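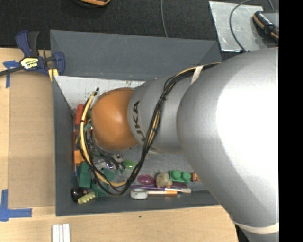 The Flando arm over its bin of toys, craft supplies and household pieces at the Jesascombe Shared Workshop. A bar clamp is fitted at the corner of the bin.

A Second Career on the Workbench

The Jesascombe Shared Workshop occupies the ground floor of a former printing plant on Grindberg Street, between a tile showroom and a bicycle repair shop. Its 31 members pay a monthly fee for the use of a wood shop, a small metal shop and a long room at the back that was once used for paper storage. The paper room has been given over for the past nine months to a project called Flando, in which a secondhand industrial robot arm is being taught to take objects out of a bin.

The task is an old one in manufacturing, where it is known as bin picking. In a factory the parts are usually identical, and engineers can plan for the ways in which a single shape may fall. The members of the Flando group chose a harder version. Their bin contains toy building bricks, smooth ovals in bright colors, a paintbrush, crinkled clear material and other odds and ends of the kind found in a kitchen drawer or a child's room. No two picks present the same problem.

"We wanted the mess that people have in their homes," said Mieke Van den Broek, who leads the group. "A person reaches into a drawer and finds the brush without thinking about it. We wanted to learn how much of that we could build with what we had on hand."

Van den Broek spent much of her working life maintaining packaging lines before she joined the workshop, and the arm came to Jesascombe through her. It had been retired from a plant operated by Tanui, a packaging company, and was sold with its controller and a crate of spare cables. Moving it required a rented lift truck, the removal of a door frame and most of a day in January. The workshop's electrician then spent several weeks bringing a suitable power supply to the paper room, work that had to be inspected before the arm could be switched on.

The scale of the machine remains the first thing visitors remark upon. It was made to lift far more than a plastic brick, and its orange and silver-gray bulk fills the space above the bin. Members considered selling it and buying a lighter model. They kept it in the end on grounds of cost, and because several of them already knew how to service it.

Much of the remaining equipment is ordinary. The bin is a gray container with sloping sides, bordered on two sides by a light wood tabletop. Blue tape lies on the surface next to it, and a navy blue and black bar clamp is set at one corner. Cables and a pale yellow hose follow the arm down to the tool end in one long bundle, bound at intervals with ties.

That bundle has taken up more of the group's time than any other part of the build. If the cables are tied too tightly, they pull at their connectors when the wrist turns. If they are left too slack, the loop swings out and can catch on the wall of the bin. The present routing is the fourth, and it was settled by moving the arm by hand control through every position it would be asked to reach, at the lowest speed available, while a second member watched the loop. The group keeps a notebook of these trials, with sketches of each arrangement and the date on which it was abandoned.

Software was a slower matter. The first version looked for the highest point in the pile and sent the arm there. It performed well with blocks and poorly with nearly everything else. Shiny objects confused the measurement of depth, and clear ones were often missed altogether. The second version, which is still in use, ranks several possible picks and selects the one it judges least likely to fail. Its judgments come from a log of some 2,000 attempts, each of which was marked by a member as a success, a miss or a drop.

The marking was done in the evenings, by whoever was in the building. It is dull work, and the group found that two people would often disagree. An object that was lifted and then slipped back into the bin might be recorded as a miss by one member and a drop by another. A page of written rules was posted beside the door in the spring, and the earliest part of the log was marked again from the beginning.

Results have been mixed. Bricks and blocks now come out of the bin reliably when they lie clear of the walls. Long, thin objects remain difficult, particularly when one rests beside another and the two are read as a single shape. Objects in the corners are the most troublesome of all. The arm must tilt to reach them, and the control program refuses any path that would bring the wrist too close to the side of the bin.

"The refusals are the part I am proudest of," Van den Broek said. "Early on it would attempt anything. Now it stops and asks for help, and I would far rather have that in a shared building."

Safety has governed the use of the room from the start. Members must complete a training course before they may operate the arm, and they may not do so alone. The emergency stop is tested at the start of every session and the test is entered in the notebook. Speed is held well below what the machine can do. The workshop's insurer asked for a written description of these rules before renewing its policy, and the document prepared for that purpose has since been requested by two other shared workshops in the region.

The group has spent little on parts since the arm was installed. Its largest recent purchase was a set of replacement fittings, at a cost of $58, and the objects in the bin were donated by members. New ones are added from time to time to keep the system from growing too familiar with its contents. A donation box stands near the front desk for this purpose. Items that are sharp, breakable or sticky are returned to their owners.

Plans for the coming year include a second bin, into which the objects would be sorted by type, and a revised tool that can turn slender items before lifting them. The group also intends to publish its log, together with the rules used to mark it, so that other home and community builders may compare their own results. Van den Broek expects the second bin to be installed first. The wood for its stand has been cut, and is stored under the bench in the wood shop until a place can be cleared for it.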